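Workshop tips: keeping hand-held grippers in good order

Lenmont Robotics Club, bench notes

These tips cover the hand-held grippers used for the Karkmont table-setting project. Most apply to any small two-finger tool with soft pads.

Cleaning the fingers
Wipe the finger faces with a damp lint-free cloth at the end of each session. Textured faces hold dust in the recesses, so follow with a dry toothbrush, working along the finger towards the base. Do not use solvent on rubber or printed parts. Washing-up liquid, one drop in a mug of warm water, removes most marks.

Checking the travel
Open and close the gripper 40 times before the first recording. If it sticks, slacken the pivot screw by a quarter turn and try again. Play at the fingertip should not exceed 2 mm. Worn bushes go in the Clorus tin for matching, not in the bin.

Markers
Printed markers must be flat. Mount them on card with spray glue and store them upright. A curled corner gives poor tracking and is easily mistaken for a software fault. Reprint at 100 per cent scale and check one side with a steel rule.

The task table
Mark the layout with thin black tape. Lay the long edges first, then the cross. Press down with the back of a spoon. To lift old tape, warm it with a hairdryer on low and pull back at a shallow angle. Residue comes off with cooking oil, then soapy water.

Cables
Floor cables should be taped down at each crossing point. Use cloth tape and fold one end over to make a tab.

Head rigs
Fit the band before switching on. Tighten until it stays put when you lean over the table, then slacken by one click. Wash fabric pads by hand every Wednesday and dry them flat.

Storage and logging
Use the Sitompul trays, one gripper per tray, fingers open. Write the session count on the lid label. Gripper 43 has now logged 1,755 grasps and is due new pads.
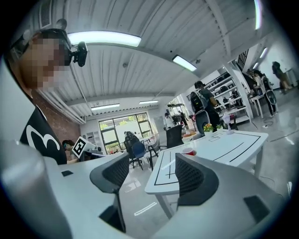

Gripper in use near the task table, with a head rig worn at left.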